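Prop store workshop, Bemer unit. Notebook, July

8.10 am. Opened up. Both padlocks on the cage were fine, but the left-hand hasp is working loose again, two screws backing out of the door frame. Put longer ones in. It wants a proper backing plate, and I'll cut one when the bench is clear.

Main job this week is the replica pistols for the Tratesora shoot. Palleck want them delivered in one go, boxed, with a signed sheet for each box. We have eight on the books: five solid rubber, two resin with metal barrels, and the one deactivated piece on loan from Barrera. The Barrera one stays in the inner safe and only comes out with its certificate. I have written that on the safe door in marker as well, after last time.

Rubber ones first. Washed all five in warm water and washing-up liquid, rinsed, left on the rack. Two have the old silver paint lifting along the top of the slide where the actor's hand goes. Rubbed back with a grey pad and gave them one thin coat of the flexible black. The tin is nearly done and has a skin on it. Strained what was left through a bit of old tights. Ordered another 500 ml.

Resin ones. Number 3 has a hairline crack behind the trigger guard, which is the same place number 1 went last year. I drilled a pinhole at the end of the crack, ran thin superglue in and clamped it. Number 4 is sound but the barrel rattles. Packed it with a turn of masking tape for now -- not a cure. If it is seen in close-up the sound people will complain.

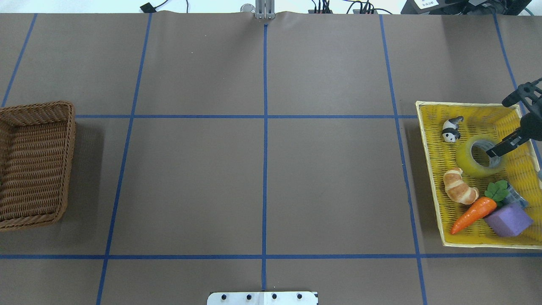
Note from the Palleck office, left on the bench pad: we don't need the serial numbers on the rubber ones, do we, they're only lumps of rubber, could you just put "pistols x 5" on the sheet and save yourself the bother?

I have said no to this and will go on saying no. When the cutlasses went missing from the old lock-up the sheet said "swords, assorted" and the insurer asked us which ones. We could not answer, and it took most of a winter to settle. Every piece gets its own number, its own line and its own photograph against a ruler, lumps of rubber included. It takes a couple of minutes each.

Numbering. The paint pen wears off the rubber in a day or two of handling. Tried three things on a scrap grip: paint pen under clear lacquer (flakes), a heated wire (works, smells awful, have the roller door up), and a small brass tag pinned inside the magazine well. The tag is best where there is a well to put it in. The two oldest castings are solid, so they get the hot wire on the underside of the grip. Depth about a millimetre, figures as small as I can keep them legible.

Value on the sheet. Last list had the whole lot down at 896 pounds, which was what the castings cost when they were made and takes no account of the loan piece. The Barrera one is on their cover while it is with us, but only if the alarm is set and the log is filled in both ways. Checked the log. There is one line from last month with a time out and no time back. The piece was in the safe when I looked, so it did come back, but the line has to be put right and initialled by whoever had the key.

Alarm. Tested at 1 pm with the monitoring people on the phone. Front door and cage both showed up. The roller door contact did not, first go. The magnet had slid down on its bracket so there was too wide a gap. Moved it up, tightened it, tested again and it came through. Marked the right position on the frame in pencil. The sensor over the back window is original and yellowed and I don't trust it, although it passed.

Boxes. The grey foam inserts from the last job fit the rubber ones but are too tight for the resin. Cut the slots wider by a finger with the bread knife. The foam sheds, so hoover before packing.

4.30 pm. Number 3 out of the clamp. Crack is closed and I can't open it by flexing gently. Will leave it overnight before sanding. Paint on the two rubber slides still tacky -- do not box these tomorrow morning, whatever Palleck say about the van.

To do: backing plate for the hasp. Proper sleeve for the barrel on number 4, try the offcuts of nylon tube first. Chase the missing log line. Ask Barrera if the certificate travels with the piece or if a copy will do on set. More brass tags.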